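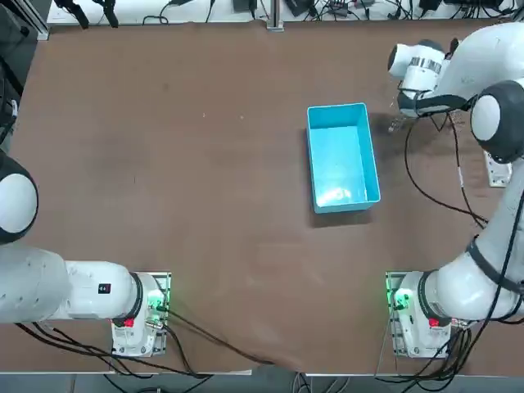

The bench with both arms and the blue bin.

Search this site Go Archive Contact

Jul 15, 2021
By Manee Nakpan

Spent most of the day on the equipment list for next year. The draft is due to purchasing before the end of the month and I had only half of it filled in. I have been putting it off since May, when the first Rikell quote came in and was higher than what we had planned for.

The arms are not the problem. We own the pair, they are paid for, and the service plan runs through the next budget year. The money goes to everything around them. I went through the old invoices this morning and the cables, clamps, power supplies and mounting plates came to more than I would have guessed. None of it was in the original plan. We bought it piece by piece on the lab card, and that is why it never showed up in one place.

So this time I am giving it its own line. Cable sleeves and ties come first. The runs on the arms go over the links and down past the bases, and I want them in proper sleeves before we add anything else. Stolameo sells the sleeve in packs of 10 for $156. I put down two packs. Kakis has something similar but wants a minimum order and could not give me a lead time.

Second is storage for the power supplies. They sit out on the white shelf beside the table with all their leads. A small rack with a back panel would do. I measured the shelf twice and wrote down different numbers both times, so I need to do that again tomorrow before I send anything to Nikzad.

After lunch I worked on the glassware part. The dropper task uses beakers and test tubes, and I want spares on hand so that one broken piece does not cost us an afternoon. I wrote down 4 extra beakers and a box of tubes. Droppers are cheap enough to go under supplies. 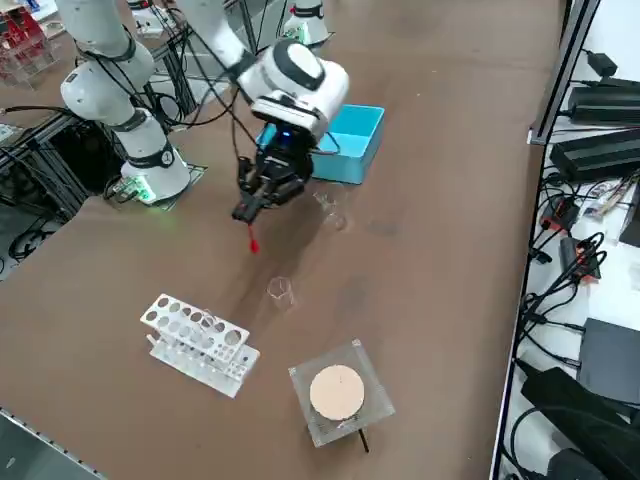 Grippers

This is the line I am least sure of. The Rikell quote covers two new grippers with softer fingers, and it is the largest item on the list. I would like to have them for the glass work - but I can't say yet that the ones we have won't do. Rikell will lend a set for 2 weeks if we pay shipping both ways. I think that is the better plan. I moved the purchase to the second half of the year and put the shipping in now.

Still to do: call Nikzad about the rack, ask Stolameo if the price holds through August, find the missing invoice for the mounting plates. Left at six.

Contact | Copyright 2021 Manee Nakpan | Back to top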